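Station 5 walk-through, handheld gripper demonstrations -- Pevitwood room, January 6, 2022
Checked by Venkatesh Iyengar, comments mine unless marked SR (Sreekumar Reddy)

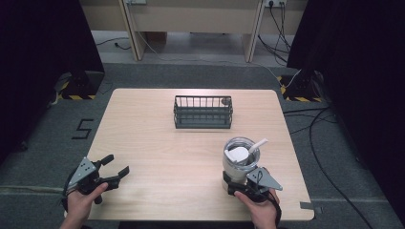

*Station 5, both grippers in hand, cup held on the right.*

Thank you all for your patience while I went through this one slowly. It is the station the Cisto comparison leans on most, and I would much prefer to fuss over it now than after another 100 demonstrations are recorded.

## Floor and surroundings

- [x] Station number readable on the carpet. **OK.** Black tape "5," left of the table.
- [x] Table on its mark. **OK.** Gray tape by the near right corner. Please nudge the table back if you lean on it -- even a small shift shows up when we replay the paths.
- [ ] Cables clear of where people walk. **Needs work.** There are a lot of black cables on the carpet, and the long loop down the right side is the one I'd like covered first.
- [x] Stand feet visible. **OK.** Yellow-and-black striping at the base of both curtains.
- [ ] White cable off the right stand foot. **Open.** It curls right over the striping, so please clip it somewhere kinder.
- [ ] Outlet strip cords tied up. **Open.** SR: I have ties in my drawer, help yourselves.

## Table and objects

- [x] Front strip of the table bare during the grasp. **OK.**
- [x] Wire basket parallel to the far edge. **OK.**
- [x] Cup and straw reachable without stretching. **OK.** The Skenura protocol asks for a grasp on the lower body of the cup, and I'm glad to see people keeping to it.

## Grippers

- [x] Thumb resting below the plate, clear of the jaws. **OK**, right hand.
- [x] Jaws open and close fully on the bench. **OK.** Tried each one myself.
- [ ] Straps tucked in. **Minor.** The right one trails toward the bottom of the frame.

## Notes on the method

In the September set we kept 56 demonstrations out of 100, and most of the ones we dropped had the idle gripper drifting out of view while the other one worked. Unnithan's suggestion was to hold the idle hand low on the left with its jaws open, and I'd like us to give that a fair try before changing anything else. SR: agreed, but log which hand was idle, or we won't be able to split the results later.

Recheck after the next 3 sessions, cables first.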